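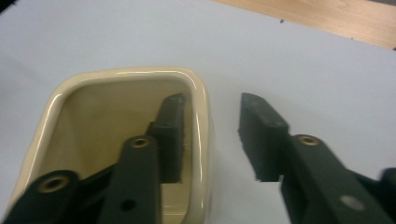
Minutes & Notices

Gustside Supper Circle
Minutes of the regular meeting, 2020-06-23
Held by video call, hosted by Jeanie Dalgleish

Present: 11 members on the call, with Jeanie Dalgleish in the chair and Guoqing Yuan taking notes. Apologies were received from the Pelladwood end of the circle, where the internet was down again on the whole of the hill road.

1. Welcome

Jeanie opened the meeting at seven and spent a good while saying hello to everybody by name, which was very much appreciated, as several of us had not seen one another's faces since the winter soup night. She said how much she missed the noise of the long table at Wakach Hall, the scraping chairs and the argument over who left the oven on, and there was a good deal of nodding (and one dog barking, who was made welcome too). We waited a few minutes for people to find their sound buttons.

2. Minutes of the last meeting

Read and accepted with one correction. The rhubarb cake at the last supper was made with buttermilk and not sour cream, as your note taker had written. Guoqing is sorry about this and has since tried the sour cream version at home to see what would happen. It came out heavy but was eaten.

3. Suppers for the rest of the summer

This took up most of the first half hour. Everyone agreed that we can't sit down together indoors for now, and that it would be a shame to let the whole season go by with nothing. Two ideas were talked over at length.

The first was a porch swap, where each household cooks one dish, packs it up, and leaves it on the porch of the next household on the list, so that supper travels around Gustside and everybody eats something they didn't cook. The second was a picnic on the Wakach Hall lawn with blankets set well apart. People liked the picnic very much in spirit, but there was worry about the restroom, which would have to be opened and cleaned, and about the wind, which anyone who has tried to keep a paper plate down on that lawn will understand.

Agreed: to begin with the porch swap, and to come back to the picnic in September if things look better. Jeanie will draw up the list of households and send it out by the weekend. Please tell her about allergies even if you are sure she already knows, as her notebook from last year got wet.

It was asked whether dishes should go out hot. After some back and forth we settled on cold or ready to reheat, with a slip of paper giving the oven setting and the time. Please write your name on the bottom of your dish with tape. We still have a casserole lid from two years ago that fits nothing any of us owns, and Jeanie held it up to her screen once more in hope.

4. The cookbook

Guoqing reported on Pan, our cookbook, and began by thanking everybody who has sent in pages, including those who sent them as photographs of index cards with gravy on them, which he says are his favorites. So far he has 14 recipes typed up and checked. He would dearly like more vegetables and more weekday suppers. At the moment the book leans hard toward dessert, and five of the recipes are for some kind of bar.

There was a long and very friendly talk about measurements. Some members cook by the cup, some by weight, and at least two by the look of the thing. Guoqing had hoped to put both cups and grams on every recipe but finds it is taking him whole evenings. It was suggested that each cook test her or his own recipe once with a scale on the counter and send in the numbers, and people seemed glad to do it. "A lump of butter" will be allowed to stay in the dumpling recipe, at the request of the family.

The printer's quote is $2,000 for the run we wanted. This was more than we had hoped, and there was a bit of a silence. Ways to bring it down were offered: a plain cover, fewer color pages, a spiral binding in place of the sewn one. Most of us preferred the spiral in any case, as it lies flat beside the stove. Guoqing will ask for a second quote on that basis and bring it to the next call.

The stories that go with the recipes were also talked about. Jeanie feels strongly that they should be kept, even the long ones, and read us part of the one about the Thanksgiving the power went out on the Pelladwood road and the whole street finished its turkeys on one gas grill. Nobody wished to cut a word of it. It may have to run over onto a second page.

5. The hall kitchen

The hall has let us know that our shelf in the Wakach kitchen needs to be cleared so that the wall behind it can be painted. Jeanie has a key and will go in on her own one morning and box up the big pots, the ladles and the tablecloths. If you have anything there that you want back, please call her before she goes. The good knives are already at Guoqing's.

6. Other matters

A thank-you card is to go to the grocery on Gustside Road for putting flour aside for us in the spring. Jeanie will write it and sign for everyone.

A request was made for the lentil soup recipe, the one with the lemon. It is in the cookbook pile, and Guoqing will send it to anyone who writes to him.

There was a short exchange about sourdough starters, three of which are looking for homes. Please bring your own jar.

7. Next call

Same time, two weeks from tonight, with the same link. Jeanie closed the meeting a little before nine, though quite a few of us stayed on to talk about tomatoes.

Notes taken by Guoqing Yuan. Corrections to him or to Jeanie, please, by phone or by a note through the door.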